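Home | Getting started | Applying | Letters and references | Help

Section 2: Setting up your bursary application

I'm Corina Tănase and I look after the Melside bursary, for students whose studies have been knocked sideways by long illness. I wrote this guide after my own first go at the online form (I lost the lot, twice!), so please learn from my mistakes.

Before you start, have your student number and your course offer or enrolment letter to hand. The form logs you out after a while, and hunting through drawers for a letter is a rotten way to find that out.

1. Go to the Melside sign-in page and choose New applicant. If you applied last year, use your old login and pick Renew instead.

2. Type your name exactly as it is on your enrolment letter. Accents are fine — the system copes with them now.

3. Under Course, choose your college from the list. Not there? Pick Other and type it in.

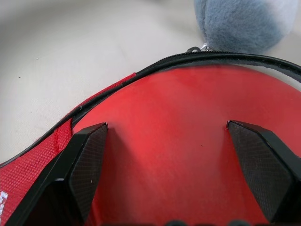
Red zippered case

4. Upload your medical letter. It can come from a consultant, a GP or a specialist nurse, and it only needs to say that your treatment has affected your studies. We don't want your full notes, so please don't send them!

Caution: don't press Back while a file is uploading. You'll lose everything since your last save.

5. Write your statement, up to 400 words. Tell us what you're studying, what has got in the way and what the money would go on. Rent, bus fares, a better chair, all fine. I like the plain ones best. 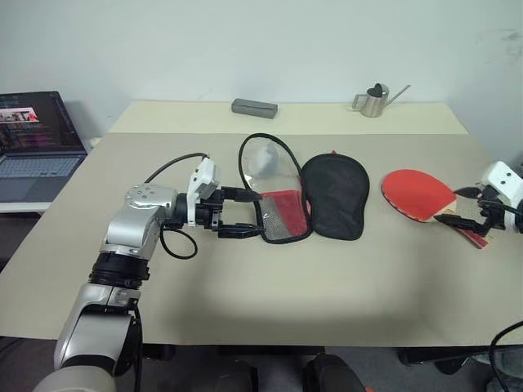

6. Add two referees. One should be a tutor or teacher, and the other can be anyone who knows you well apart from family. Each of them gets an email with a link that works for seven days, so warn them first.

Note: if a link runs out, open the Referees tab and press Send again. It doesn't harm your application one bit.

7. Press Check, fix anything marked in orange, then press Submit. You'll get a reference starting with M. Write it down.

If you're in hospital or just too worn out for forms, ring us and ask for Aqeel Awan. He can fill it in with you over the phone, in as many short calls as you like — he's in every day except Friday.

Renewals close in December, the same as new applications.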